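How to Move Aquarium Fish to a New House

Updated 6th March by Bevan Grimshaw

Moving a fish tank across town takes most of a day and more floor space than people expect. I have moved my own tanks four times, the last time from Blackwood to Bukden, a drive of 17 miles. The steps below are for a freshwater community tank of small to medium size. Marine tanks need a different method and are not covered.

Before you start

Find out when you will have the keys to the new place. Fish should be the last thing out of the old house and the first thing set up in the new one. If there is a gap of more than a few hours between the two, ask a local shop or a friend with a running tank to hold the fish for you. Guilan Wei kept my loaches through most of November when a closing date slipped, and they came back in good shape.

Measure the spot where the tank will stand. Check that the floor is level and that there is an outlet close by. A filled tank is heavy. Mine weighs 385 pounds with water and gravel, and it needed to go across the joists, against an outside wall.

What you need

Clean buckets with lids, never used for soap or paint
Fish bags or small lidded tubs
A shallow tray for sorting plants and ornaments
A soft hand net
A siphon hose
Towels
A cooler or foam box
Water conditioner
A thermometer
Tape and a marker

Buy the buckets new if you have any doubt about the old ones. Soap residue is hard to rinse out of plastic and very little of it is needed to harm fish.

The week before

Change a quarter of the water seven days ahead and do another small change two days ahead. Do not clean the filter this week. The bacteria living in the sponge are what keep the water safe, and you want as many of them as possible when the tank is set up again.

Stop feeding 24 hours before the move. Healthy adult fish can go a day or two without food, and they will foul the travel water less. Very young fish are an exception and can have a light meal the evening before.

Moving day: taking the tank down

1. Unplug the heater and wait 15 minutes before lifting it out of the water. A hot heater can crack in the air.

2. Siphon tank water into the buckets. Save as much as you can carry, up to half the tank. Leave a few inches at the bottom for the fish.

3. Take out the plants and ornaments. Plants go in a bag or tub with a little water in the bottom. Rocks can be wrapped in wet newspaper.

4. Catch the fish. With the water low and the ornaments gone this is much easier. Move the net slowly and bring the fish to a corner. Hold a tub of tank water right beside you so each fish is out of the water for the shortest possible time. Spiny catfish get tangled in mesh, so scoop those up in a plastic cup.
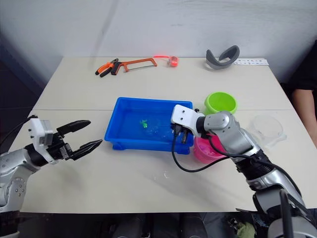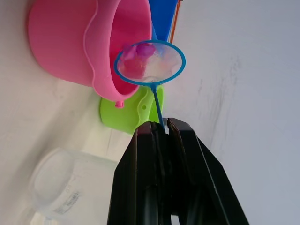

Top: the water tray. Bottom: the blue hand net.

5. Put the fish into bags or tubs, one third water and two thirds air. Keep aggressive fish on their own. Write what is inside on a strip of tape on each lid.

6. Put the filter sponge in a tub of tank water. Do not let it dry out and do not seal it airtight. It will hold up for several hours if there is plenty of air above the water.

7. Drain the rest of the tank. You can leave a thin layer of gravel in a small tank, but for anything you cannot lift with one arm, take the gravel out. Loose gravel shifts in the car and puts stress on the bottom seam.

The drive

Stand the bags and tubs upright in the cooler and fill the gaps with towels so that nothing tips. Close the lid. Fish are calmer in the dark, and the cooler slows any change in temperature. Keep it inside the car and out of the trunk if the weather is very hot or very cold.

Carry the tank empty, upright, on a flat piece of foam. Never lift it by the top rim. Do not stack anything in it.

Setting up again

Put the stand in place and check it with a level. Rinse the gravel in a bucket of tank water if it looks dirty, then spread it out. Pour in the saved water over a plate so it does not dig a hole. Top up with tap water that has been treated with conditioner and brought close to the old temperature.

Start the filter first, with the old sponge in it. Let the heater sit in the water for 15 minutes before you plug it in. Put the plants and ornaments back now, while there are no fish to get in the way.

Once the thermometer holds steady, float the bags in the tank for 20 minutes. Add a cup of tank water to each bag every five minutes until the bag is nearly full. Then net the fish out and let them go. Pour the bag water down the sink.

Leave the tank light off until the next day.

The first two weeks

Feed lightly from the second day. Test for ammonia and nitrite every day for the first week and every other day after that. If either one shows up, change a quarter of the water and test again in the morning.

Some fish will hide or look pale for a day or two. If one is gasping at the surface, check that the filter is running properly and add an air stone.

A note on tap water

Your new water may be harder or softer than the old supply, even a few miles away. Test it before the move if you can get a jar from the new house. Where the difference is large, save more of the old water and make small changes over the next month. Priya Ruiz-Ortega did this for her tetras when she moved out to Nondora and used 19 small changes to get them fully onto well water.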